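4. Setting up the grasp planner

By this point you should have Clumov talking to both arms and the head camera showing a steady picture in the viewer. If either of those is giving you grief, go back to section 3 and sort it out first - the planner is a forgiving bit of software, but it can't plan around a camera it can't see through.

1. Open the Planner tab and load the profile called Cullen. It suits two-handed tabletop work and it's the one we'd suggest for your first week or so, even if you have grand plans for something fancier.

2. Set the table colour using the dropper. Click on a bare patch of tabletop, well away from any shadows.

3. Set Reach Limit to 625 mm for each arm. You can open this up to 900 mm later on, once you've watched the arms move a few times and have a feel for how the elbows swing.

Caution: Keep one hand near the stop button whenever you change Reach Limit. The new value takes effect as soon as you press Enter.

4. Lay out your objects and press Scan. Bottles are best started on their side, and tubes can go side by side if you like, although the planner may draw one outline around the pair. If it does, choose Split and drag the line between them.

5. Choose Hover from the Motion menu and pick a target by clicking its outline. The chosen hand will flatten out and stop over the object without closing, while the other hand waits in its parked pose. Take your time here and compare the hand with the outline in the viewer.
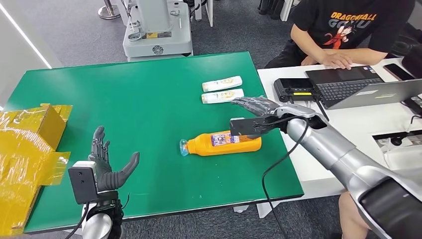

6. If the hand sits off to one side of the target, open Wrist Offset and nudge it 2 mm at a time, pressing Hover again after each change. Thiện Hà wrote this part of the tool and recommends leaving the rotation values alone until the sideways ones are right.

7. When you're happy, press Save Profile and give it a name you'll recognise in January.

Note: Wrist cables need enough slack for the full Reach Limit, so please check them again if you've moved up from the smaller value.

Flevbridge Robotics - Planner Guide, maintained by Margit Lundgren - Contact the help desk - Copyright Flevbridge - Back to top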